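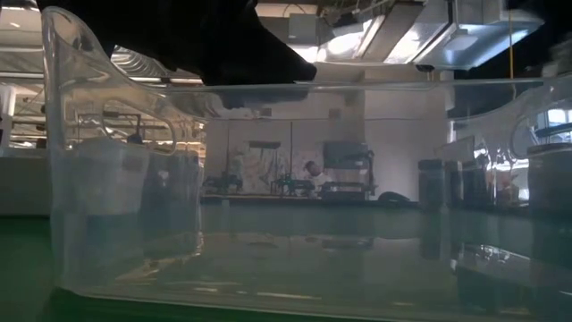
The Bin That Wasn't There

I've been writing about warehouse robots long enough to have a favorite failure, and it's the clear plastic bin. Give an arm a nice green table and a see-through tote and it can look straight through the walls at whatever's in the back of the room!

I went to Sarkville to hear about the one that bit Nélida Durán. Her team's Hovora arm had 166 clean picks behind it when it came down on a rim its depth camera had read as open air. The tote cracked, the wrist joint faulted, and a piece of plastic skittered off under a bench (she kept it, and she let me hold it).
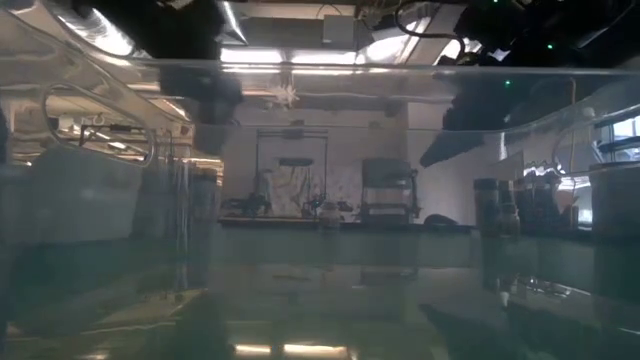 What bugged her most was the stop. The force limit did trip, but it took 2 tries, because the software cleared the first fault all by itself and sent the arm right back down. "I was already reaching for the tote," she told me. Yikes.

So automatic fault clearing is off now, and a person has to walk over and reset the thing. Trinidad Figueroa, who handles safety there, also wants matte tape on every rim before the next long run in August, 2000 picks in all. Durán hates the tape. She's ordered it anyway.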